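Dirnstead Shared Lunch: notes from the January get-together

I took the notes again, so blame me for anything that's missing. We started a bit after 5 because the kettle was slow and half of us were still in the car park talking about the bypass.

Last time's notes

Everybody was happy with them except for one thing. I'd written that the soup at the autumn lunch was leek and potato, and I've been told very firmly that it was celery. Sorry! Changed.

How the last lunch went

Really well, I thought. We had 50 people sitting down, and the second sitting ran straight into the first because no one wanted to leave (a nice problem, but the washing-up lot didn't get away until dark). The bread went too early. I asked if we could cut it thinner and got some looks, so we're simply buying more.

There was a long chat about whether to keep asking people to book. A few of us like the sheet in the library window, and a few think it puts off anybody who only decides on the morning. We're keeping the sheet and leaving one table open for people who turn up on the day.

Money

We have 675 pounds in the pot after paying for the hall and the gas. That's better than I'd feared. The price stays at £5 a head, children free, and if somebody can't manage it we don't ask. I did wonder about a little more for pudding and was voted down before I'd finished the sentence.

Plates, bowls and where they live

This took up most of the evening. We've been borrowing from three different kitchens and things keep going home with the wrong people. I'm still missing my good jug. We agreed the lunch should have its own set, kept together, and packed by whoever washes up. 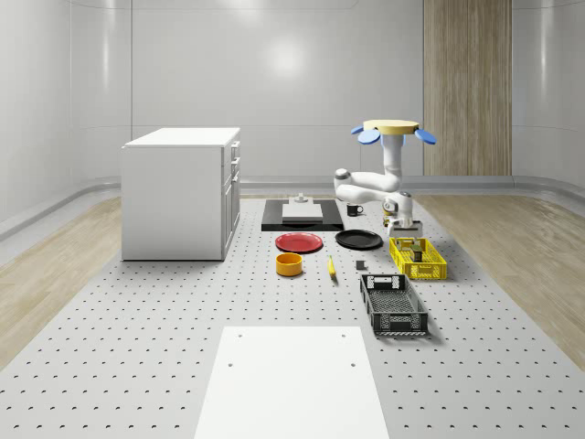
Tableware and containers on the perforated worktable, with the yellow crate.

Pladon have offered us seconds from their pottery shop at a low price, and I'm going over to look at what they've got. Plain ones, please, was the feeling of the meeting. Someone wanted them all to match and someone else said life's too short. Side plates are the main gap. We don't want any more mugs, so please stop bringing me mugs.

The room

The hall is closed over Easter for the damp to be sorted out, so we need somewhere else for the spring lunch. The old dairy at Dzene is free but it's a long walk from the bus, and the loo is across a yard. The school would have us, but only if we're gone by mid-afternoon. I quite fancy somewhere light for a change, with pale walls and a bit of wood about the place, after all those winters under the brown beams. Others are fond of the beams. We left it that two of us will go and see Dzene on a wet afternoon, to get a fair idea of the yard, and I'll ring the school in the meantime.
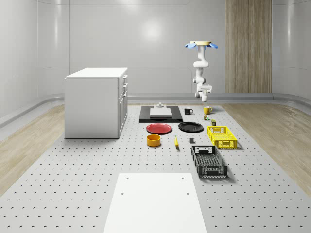 Music

The Grullirero band would love to play again and will do it for their dinner. Yes please, but could they start after the main course this time? Last year I couldn't hear a thing at the serving hatch and gave a man custard with his pie (the chicken one). I'll have a quiet word.

Anything else

The big ladle is cracked. I'm getting a new one out of the pot.

Can whoever has the blue tablecloths please wash them and bring them along next time.

Rhubarb: we've been promised plenty, so crumble it is.

Next get-together is in March, same place, and I'll bring the cake.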